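一件一件叠过去：和诺埃米聊她的叠衣台

认识诺埃米·加列戈斯（Noemí Gallegos）好几年了，一直说要坐下来好好聊聊她那间叠衣房，拖到二零二零年四月才聊成，而且是隔着电脑聊的。那阵子大家都在家待着，我家的衣服堆在椅子上，堆成了一座小山，我一边跟她通话一边心虚，特意把镜头往墙那边转了转。

她一眼就看出来了。“你后面那把椅子，”她说，“是不是很久没坐过人了？”

好吧，是的。

诺埃米在恩德蒙特（Endmont）开一家代洗代叠的小铺子，名叫哈拉米略（Jaramillo），是她外婆娘家的姓。铺面临街，前面收衣服，后面洗衣服，再往里走一间才是她最得意的地方：叠衣房。房间窄长，靠窗一张大台子，台面上常年铺着一块厚布。她做这一行之前在旅馆客房部干了八年，毛巾、床单、浴袍，每天叠，叠到后来做梦都在对边。

“别人做梦掉牙齿，我做梦是床单四个角怎么都对不上。”她笑得咖啡都洒了，转身去找抹布，回来的时候手里拿着一条叠得方方正正的抹布。连抹布都叠！

我先问她最基本的：叠衣服到底有没有“正确”的叠法？网上那些视频看得我头晕，有人要叠成小方块立着放，有人要卷，有人说卷了会起皱。

“看你家抽屉多深，”她说，“就这么简单。抽屉浅就平放，抽屉深就立起来。你先去量抽屉，再来问我怎么叠。”

我说我没有尺子。

“用手掌量。我外婆一辈子都用手掌量。”

接着她给我讲了台子的事，讲得特别细，我一边听一边记，差点没跟上。她坚持台子要高，高到手肘弯着正好搭得上去。旅馆里的台子都偏矮，她在那儿站了八年，腰就是那样坏的。开店的时候她请了一位木匠朋友来做台子，就是马蒂纳斯·范德梅尔韦（Marthinus Van der Merwe），后来他也成了店里的合伙人，管机器、管送货、管修水管。马蒂纳斯中途从画面外面探进头来打了个招呼，说那张台子他返工了两回，第一回做好以后诺埃米站过去试了试，说再高两根手指。

“两根手指！”他冲着镜头比划，“她就站在那儿，伸着两根手指头。”

“后来你自己腰不疼了，也没见你谢我。”诺埃米说。

他摆摆手走开了，过了一会儿我听见后面有敲管子的声音。

台面上铺什么，她也有讲究。光木头不行，衣服会滑；塑料布更不行，夏天粘手。她喜欢垫一大块浅色的厚料子，颜色浅，掉了线头、沾了头发，一眼就能看见。她说以前试过深蓝色的，好看是好看，叠完一筐白衬衫，拎起来一看，全是蓝毛毛。

“那天我重洗了两锅。”她停了一下，“不对，三锅。第三锅是我气得忘了放洗衣液。”

我问她先叠什么后叠什么。我自己的习惯是随手抓，抓到什么叠什么，袜子、裤子、枕套混着来。她听了以后表情很复杂，像是老师看见学生用脚趾头写字。

她的顺序是从大到小。床单被套先走，走完以后台面一下子就空出来了，心情也好。然后是浴巾、长裤，再是上衣，最后才轮到袜子和内衣。带子多的东西单独放一堆：背带裤、围裙、运动背心、有肩带的包。这些东西她最怕，因为带子会勾住别的衣服，你拎起一件，后面跟着来三件。

“带子要先收好。”她说得很慢，生怕我记漏了，“衣服正面朝下，带子往身子中间搭，再叠两边，带子就被包在里头了。千万别把带子留在外面，留在外面它一定会去找朋友。”

去找朋友，这个说法我太喜欢了。我家抽屉里的带子们确实社交活跃。

再说标签。店里收来的衣服她一般不剪标签，叠之前倒是一定要翻出来看。她的说法是，洗之前看一遍，叠之前再看一遍，第二遍主要是看有没有跟错人。每家的衣服她都会别一个小布签，写上号码，叠好了才取下来。最忙的一个礼拜，她和马蒂纳斯一共叠了1746件，这个数字她用粉笔写在叠衣房的门背后，到现在还没擦。

“没丢一件？”我问。

“丢了一只袜子，”她说，“灰的，男式的。那位先生说算了，我说不行，我找了两天。”

“找到了吗？”

“在马蒂纳斯的毛衣袖子里。”

后面敲管子的声音停了一秒，又接着敲。

聊到毛巾，她整个人都亮起来了，我完全能理解她为什么在旅馆干得下去。她说毛巾是最诚实的东西（她原话是“最不会骗人的布”），叠得歪，摞起来马上就看得出来，摞到第五条就开始往一边倒。她的办法是横着对折，再对折，最后折成三份，把折边朝外放。开口朝里，毛边看不见，抽的时候也只会抽出一条，不会把下面的带出来。

我当场去拿了一条毛巾试。第一遍叠出来像个粽子，第二遍好一些，像个被坐过的粽子。她让我把毛巾先抖两下再放下来，放下以后用手背从中间往外推，推平了再折。用手背！我以前一直用手掌按，她说手掌会出汗，也会带着布走，手背滑，布就留在原地。我又试了一次，真的平了，我举到镜头前给她看，她鼓掌了。

T恤她也教了，过程太长，我只记下来一句：别急着对折，先把两边袖子的事情解决掉。袖子折进去以后，衣服变成一个长条，这时候你想叠成什么样都行，想卷也行。软的料子，比如穿旧了的棉布，放下去容易塌，她会先让它在台子上摊一会儿，自己去叠别的，回来再弄。“刚从筐里拿出来的衣服脾气不好，”她说，“晾它一晾。”

我问她有没有用过那种叠衣板，塑料的，翻一下就叠好一件。她有一块，帕西科（Pasico）的，别人送的开业礼物，现在垫在熨斗底下。

“快是快。可是每件衣服出来都一个尺寸，小孩的衣服也那么大，大人的也那么大，放在一起看着怪怪的。小孩的衣服就该是小小一块嘛。”

店里现在的情况也聊了几句。四月这阵子，旅馆那边的活儿全停了，街坊的活儿倒多了起来，好些人家里机器坏了，找不到人上门修。衣服都放在门口的筐里，马蒂纳斯去取，叠好再送回去，见不着面，隔着窗户招招手。有位老太太每次都在筐底下压一张纸条，写着这一周吃了什么。诺埃米把纸条都留着，夹在账本里。

“她上礼拜做了土豆饼，”诺埃米说，“这礼拜又是土豆饼。我有点担心她只剩土豆了，就让马蒂纳斯多带了一袋胡萝卜。”

下一封纸条上写的是胡萝卜汤。

她想六月开始在店里教人叠衣服，如果到时候能开门的话。地方就用叠衣房，隔壁斯特斯泰克（Stesteck）布店答应借她几把高凳子。她已经攒了200条旧毛巾给大家练手，都是旅馆淘汰下来的，边上有点脱线，厚度还好。我说200条够开一个毛巾展览了，她说你别笑，马蒂纳斯每天晚上都要绕着那几个袋子走，已经绊过两回。

课程第一节教什么，她还没完全想好。她想从围裙开始，因为围裙有带子，学会了围裙，后面都容易。马蒂纳斯觉得应该从枕套开始，人家花了钱来，第一节课总得让人叠成一样东西回家吧。两个人为这个已经讲了好几天，我在电话这头又听他们讲了一遍，最后是诺埃米说那就一节课叠两样，马蒂纳斯说那凳子不够坐，又绕到凳子上去了。

快挂电话的时候我问了一个私人问题：她自己家里的衣服也叠得这么整齐吗？

她往后看了看，把电脑抱起来，对着身后的沙发转了一圈。沙发上有一堆衣服，比我椅子上的那堆还大！最上面趴着一件毛衣，一只袖子耷拉到地上。

“礼拜天叠，”她说，“礼拜天我给自己放假，放音乐，慢慢叠，一筐叠一下午。平时在店里叠的是别人的，要快。自己的我舍不得快。”

我问她放什么音乐，她说放外婆以前听的老歌，有几张唱片跳针，跳到那一句她就跟着重复叠一下，所以她家有几条毛巾叠得特别厚。

挂了电话，我把椅子上的衣服全抱到床上，按她说的从大的开始。床单叠了两遍才对上角，带子那一堆我另外放在枕头边。叠到袜子的时候天已经黑了，剩下四只不成双的，我去翻了翻毛衣袖子，里面有一只。
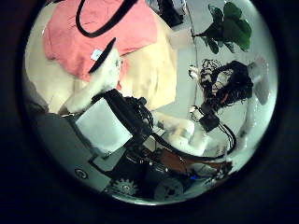 浅米色的垫布上搭着一件粉色的软布，上头还有一圈黑带子和一枚小白标签。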